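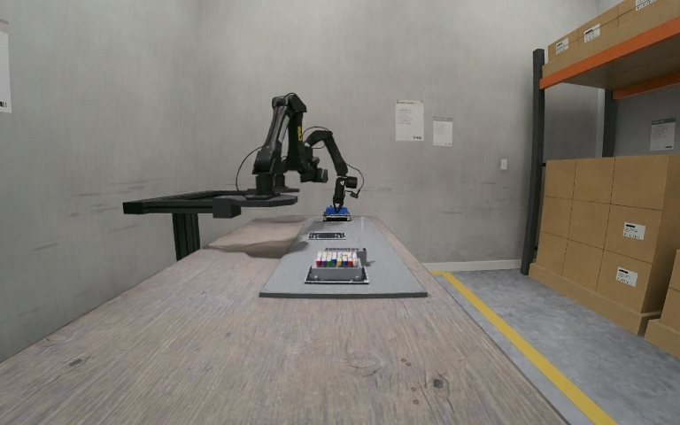
Skimia bench automation, progress report for June
Prepared by Catinca Gavrilă, Netullow

We had a really good month! The two-arm bench has moved from planning into daily trial runs, and the packing crew is now part of almost every decision we make about it, which was the thing I wanted most when we applied for this grant.

The trial cell handled 2357 tray moves in June, and 94 percent of them went through with no one stepping in. Most of the misses were at the far tray, where the pick is straight down and the part has to sit square. Roman and the second shift found that pattern before I did (they keep a paper log by the time clock, and it's better than mine).

What has changed for people: the bench used to mean a full shift of sorting and re-seating small parts by hand, and several of the crew had sore wrists to show for it. During trial hours they now load trays, check the first few cycles and go back to final inspection and labeling. Five people have finished the operator course. Two asked to learn the setup software too, so we added an afternoon for them.

Not everyone is sold. Some of the crew worry about hours, and I've repeated in writing that no shifts will be cut during the grant period. They also said the 40 minute changeover is too long, and I agree. Corker, our scheduling tool, still treats a changeover as idle time, so the numbers look worse on the days we learn the most.

Next month: a shorter changeover, a fix for the far tray, and the first evening run with Roman's crew in charge.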